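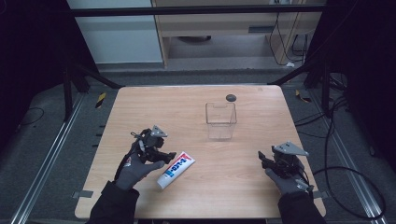 About Hultus

Hultus is a home organizing company based in Cleltonmont. Mārtiņš Kļaviņa started it with one van, and we now have two workshops – one in town and one out at Undberg.

Most of our work is small stuff: bathroom drawers, medicine cabinets, the tubes and lids that pile up by the sink. We sort everything on a table first, then pick containers to fit. Clear, open-topped boxes are what we use most.

A first visit takes 90 minutes. We bring the boxes, and you decide what stays. Our stockroom holds up to 3,600 containers, so we can usually finish a bathroom the same day.

Visits can be booked by phone or at the Undberg workshop.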